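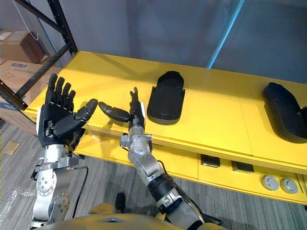 The yellow table with the black foam on it, toes to the back wall for the near one.

From: Baltasar Garrido
To: Clandbridge footwear and foam list
Date: September 24, 2023
Subject: Re: Table top for foam pieces - colour, seams, height

Vicente Cabral wrote:

> Hello all,
>
> We are moving into the bigger room at Gunport and I have to choose a work table for the foam. Until now we trimmed and sorted on a grey kitchen bench and I am not satisfied. The black pieces disappear on it when the afternoon gets dark, and the dust too, so I never know if the surface is clean before I put glue.
>
> My questions are these. Does the colour of the top matter as much as I imagine? Do you prefer a single sheet, or panels put together? My carpenter says panels are cheaper to replace but I fear the seams. And what height do you use, if people must stand at it for the whole morning?
>
> I remember from the June meeting that Baltasar had a yellow table. Baltasar, are you still happy with it? Would you buy it again?
>
> One more thing, if somebody has an opinion about lamps, I will read it with pleasure.
>
> Thank you,
> Vicente

Dear Vicente, dear list,

Yes, we still have the yellow table, and yes, I am mostly happy. I will go through your questions in order, and please forgive me if I am long. I spent a good part of last winter thinking about this table and my family does not want to hear of it any more.

> Does the colour of the top matter as much as I imagine?

For black foam, I think it matters more than anything else you will decide. We had white before. White sounds like the right choice against black, but under strong light it was tiring, and by the end of a morning my eyes were sore. Yellow gives nearly the same contrast and is kinder. You can see the outline of a piece from the other side of the room, and when you bend to check the edge of a heel you see immediately whether it is straight or whether the knife has wandered.

Small crumbs of foam are also easy to see, so the top gets wiped more often. With the white top we did the same, I must say, but every pencil mark stayed visible on it and people were ashamed to leave it like this, so they scrubbed, and the surface became dull in patches. On the yellow a light pencil mark does not disturb anybody.

There is one weakness. If you work with natural cork or with the sand-coloured foam, the bright yellow is not a good background. For those I lay down a sheet of dark card. It is not elegant but it takes a moment only.

> Do you prefer a single sheet, or panels put together?

Ours is in sections, with thin seams between them. I had the same fear as you and it was partly justified. The seams are fine for sorting, for drawing and for laying out. They are not fine under a knife. If you cut across a seam the blade feels it and gives a small jump, and on soft foam this leaves a little step in the edge that you must sand away. So we have the rule that cutting is done on a mat, always, and the mat must lie inside one section.

Glue is the other trouble. A drop that falls in a seam is difficult to take out. We use the Tamus contact glue, and when it is still fresh it rolls off the flat surface with a thumb, but from the seam I have to pull it with a wooden toothpick. I now put baking paper down before any gluing. My neighbour at the workshop uses the thin release film from Moradi and says it is better, but it is also more expensive and it slides if you do not tape the corners.

Against this, the big advantage of sections is that you can change one. In the spring a hot air gun was put down without its stand, and the mark went deep enough that we could not polish it. The carpenter took off that one panel and had a new one on it before lunch. The new yellow was a bit different for some months, then they became the same, or I stopped looking.

My panels are 980 mm in one direction. If I ordered again I would ask for them a little bigger, so that two mats go side by side without touching a seam. The full table is longer than 2000 mm, and I advise you to measure the staircase at Gunport before you dream about a single sheet of such length. I did not measure mine, the first time.

About the edge. The front edge of our table is thick and left open, so the layers show. I wanted originally to have a plastic strip on it. The carpenter told me to wait and I am grateful. A strip catches the sleeves, and when it becomes loose it collects dust behind it. We sanded the edge with fine paper, 200 or near to it, and gave it oil. Please do sand it well - we did one corner badly and it pulled threads from every apron in the house until I noticed.

> And what height do you use, if people must stand at it for the whole morning?

This is where I would not copy me. Our table is 77 cm, which is a good height for sitting and a bad one for standing. For my size it means a bent back. I use a high stool and it is acceptable, but if your people stand, go higher. Ask them to stand straight with the elbow bent and measure from the floor to the hand, then go down by the width of a palm, so the wrist is not lifted when they press on a template. If they are of very different heights, choose for the tallest and buy a step for the others. It is easier to lift a short person than to lift a table.

> if somebody has an opinion about lamps, I will read it with pleasure.

I have too many opinions about lamps.
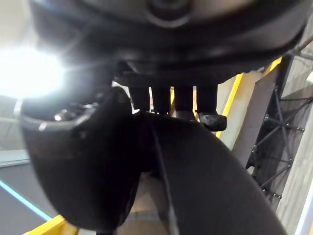
Strong light at the upper left, and the blue line running down below it.

A very bright lamp at one side looks like a good investment in the shop. It makes black foam easy to see from one place, and then you take one step and the glare comes straight into the eye, and everything dark between you and the lamp becomes one dark shape with no detail at all. With black tools and black foam together this is a real problem, you lose the line where one finishes and the other starts. I have learned to do my checking with the back to the strong light, and to use a second, weaker lamp from the opposite side for the shadows.

If you can choose, put the lights above the long side of the table and a little behind the person, with a cover that spreads the light. Try it in the evening before you fix anything to the ceiling. I made the holes first and tried after, and I have now four holes that hold nothing.

For trimming the side of a piece, where you want to see small waves, the low side light is useful. So keep one lamp that can be moved, with a long arm and a switch you can reach with dirty fingers.

Also you did not ask, but I will say it anyway, how to put the pieces down. I like them with the toe away from me and the heel towards the front edge. The heel is flatter and I can see quickly if two pieces are the same length when I bring the heels to the edge of the table. Before, each person had their own way, and we discovered lefts with lefts when the box was already closed. I also prefer to have few pieces on the table at one time. A table that is this long invites you to fill it, and afterwards you search.

Foam should not be stored on the table overnight if it is near a window. One side takes the warmth of the sun in the morning and the thin part at the toe lifts. It goes down again under a board, but you have lost an hour.

Would I buy it again? Yes, in the same yellow, with bigger panels, a higher frame, and no white lamp at the end of it. I would pay the carpenter for the oiling too, my own work on the bad corner was not something to be proud of.

If you come through Clandbridge before you order, bring some of your foam and put it on the table yourself, preferably in the late afternoon when the light is at its worst. I can also give you the carpenter's drawing. It has the old height on it, so please correct this before you pass it to anybody.

With kind regards to you and everybody at Gunport,
Baltasar

P.S. The oil for the edge needs two days before you lean on it. I leaned after one.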